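Home | Shop | Sleep & Calm | Sizing | Returns | Contact

The Mivik weighted lap blanket

2022-06-23
By Wilson Restrepo

I get more email about the Mivik than about anything else we carry, so I finally rewrote this page from scratch. The old one had the weights and the price and not much besides, and then I'd spend half my evening answering the same questions one by one. I'm a dad of two, both of whom came to us through foster care, and I started selling these because I couldn't find one that lasted more than a few months in our house.

So! The Mivik is a lap blanket for kids and teens. It goes across the thighs while they're sitting at a desk or the dinner table or in the back of the car (over the seat belt, never under it). It is smaller than a full weighted blanket and it isn't meant for sleeping. I'll come back to that one further down, it matters.

It comes in two weights. The light one is 871 grams, which I know is a funny number. The first maker aimed for a round figure and then we added the double binding, and that's what the scale said afterward, and I'd rather print what the scale says. The heavier one has an extra 500 grams of fill in it. Most families with a kid in early elementary school start with the light one. If your child has an occupational therapist, please ask them before you order, because they know your kid and I don't. Ours had us borrow one for a week before she'd let us buy anything, and I was a little impatient about it at the time (sorry, Dana) but she was right to make us wait.

The fill is glass bead, very fine, sewn into small square pockets so it can't all slide down to one end. That was my big complaint with the cheap ones. By the second month you'd have a blanket with a lump at the bottom and nothing at the top, and my son would twist the lump around his wrist and swing it. The pockets on the Mivik are stitched twice around. I've had one come back with a burst pocket since we switched over, and that one had been through a fight with a dog.

You get a choice of two covers. The Skinner is the smooth one, a brushed cotton, kind of like a T-shirt that's been washed a hundred times. The Jokel is bumpy on one side and plain on the other, for kids who like to have something to run their fingers over. My daughter wants the Jokel and only the bumpy side up. My son won't have it in the same room. If you can't decide, get the Skinner, and then add a Jokel cover later on if it seems worth a try. They both fit the same insert, with a zipper along one long side and a little garage at the end that hides the zipper pull (we had a chewer).
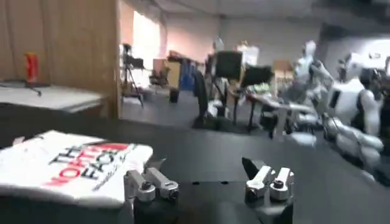 A folded white T-shirt on a black tabletop

Washing. The cover comes off and goes in the machine on warm with whatever else you've got going. Tumble dry low. The cotton one shrinks a tiny bit the first time, and we cut it large to allow for that, so if it looks baggy when it arrives don't panic. The insert is sponge clean only. Please don't put the insert in the machine! I did it with mine and the bearings on our washer have never sounded the same. If something truly awful happens to the insert, write to me and I'll sell you a new one at cost. I've got two kids, I understand.

Use unscented detergent if your child is bothered by smells. A couple of parents told me their kid had suddenly gone off the blanket and it was just a new brand of soap. Same goes for the first day out of the package, by the way. We pack them in plain paper but the fabric still has a new-fabric smell, and I'd run the cover through once before you hand it over.

Now the safety part. Your child has to be able to lift it off without help, every time. Try that first, with you sitting next to them. It doesn't go over the face or around the neck, it doesn't go in a crib, and I will not sell it for a child under 5, so please don't ask me to make an exception. It's also not for overnight. I get asked about this constantly and I know how badly you want them to sleep (I haven't forgotten those years, believe me), but a lap blanket slides around and bunches up and it's the wrong thing for a bed. If your child has breathing trouble, seizures, circulation trouble or low muscle tone, talk to the doctor first.

And it should never be used to keep a child in a chair. If they want it off, it comes off. With kids who have been through what some of ours have been through, having a say over what's on your body is a really big deal. We leave ours in a basket by the couch and nobody gets told to use it. Some weeks it doesn't leave the basket, then it's homework season and they're arguing over whose turn it is.

How long at a time? We were told to keep it short at first and take breaks, and the breaks turned out to be easy, since my son gets up every few minutes anyway. I can't tell you what it will do for your child. Mine sits through dinner more often than he used to. He was also getting older the whole time, so take that for what it's worth.

Schools do order these, and I've started doing a plain gray cover in the Skinner fabric for classrooms, so it doesn't stand out so much. If you're sending one in to school, put a name on it. There's a blank label sewn inside the zipper edge for exactly that. One mom in May sent me a picture of four of them piled up in a reading corner and not one had a name on it.

Shipping is from our own stockroom here in Gevbridge. The heavier one costs more to mail and I can't do much about that. Local folks can pick up and skip the postage, just pick that option at checkout and wait for my message that it's ready. Our last batch was around 500 blankets and the light weight in Jokel always goes first, so if it says sold out, leave your email in the box and I'll write when more come in.

Returns: you have a month, even if the cover's been washed. If your child hates it, they hate it, send it back. I just need the insert to be clean and in one piece. Covers that have been chewed I can't take, but tell me anyway, because I'm working on a tougher zipper end and I like to know where they get their teeth in.

Questions go to me through the contact page. I answer them myself, usually after bedtime.

Related items
Jokel spare cover, bumpy/plain
Skinner spare cover, cotton
Skinner classroom cover, gray
Replacement insert, light
Replacement insert, heavy
Chewable zipper pulls, pair
Picture timer for breaks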